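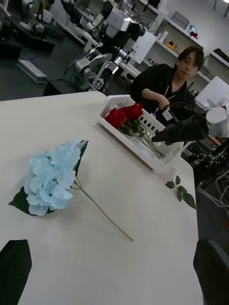
**Do both operators have to stop when one arm drops its stem?**

Both stop, and the take is discarded. The recorder saves the two arms as one episode, so there is no way to keep the good side and redo the other.

## Ticket: left leader arm lags behind operator during flower takes

**Project:** Sturavach
**Station:** Teltham, two-arm table
**Status:** open, workaround in place
**Component:** teleoperation, left side

**Summary**

The left arm follows the operator's hand late. It starts after a few takes and gets worse until the session is restarted. The right arm is fine. Operators make up for the lag by moving slowly, and the slow motion ends up in the demonstrations. A policy trained on those takes will pause before every grasp.

**Expected:** both arms follow at the same delay.
**Seen:** left arm trails by up to 500 ms.

**Steps to reproduce**

1. Start the session from the Plundia launcher.
2. Home both arms.
3. Record takes of picking up roses and hydrangeas with either gripper, without restarting in between.
4. Watch the delay readout for the left side. It has gone over the limit by take 17 every time we tried.

**Tried so far**

- Swapped the left and right leader cables. Lag stayed on the left.
- Turned off the preview window. No change.
- Lowered the wrist camera rate on both sides to 25 fps. Lag came later but still came.
- Restarted only the left driver. Lag cleared, but the arms lost their shared clock and the take would not save.

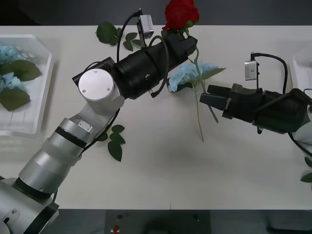
Grīnberga replied that the cable swap only rules out the cable, and asked for the command queue length on the left driver before and after a bad take. The same thing had come up on a one-arm station where old commands were being kept instead of dropped. Grīnberga also asked us to leave the gripper force alone until this is closed, as changing both would make the logs hard to compare.

Queue length on the left at session start: 0. After a bad take: 23. On the right it stays at 0 or 1. So commands are piling up. The left config is missing the "keep latest only" line that the right config has. It was probably lost when the left file was copied over in October. 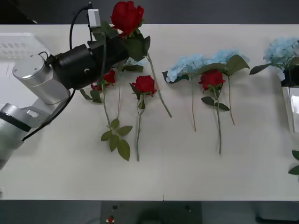 *2 min read*

**Workaround until the fix is merged**

- Restart the full session every ten takes.
- If the left arm feels late, end the take and mark it "lag" in the notes field.
- Don't slow down to match the arm.
- Check the delay readout before each rose or hydrangea grasp.

**Still to do**

- Add the missing line to the left config and run a long session without restarts.
- Go back through the October takes and pull the ones over the limit.
- Make the launcher refuse to start if the two configs differ in anything except the arm address.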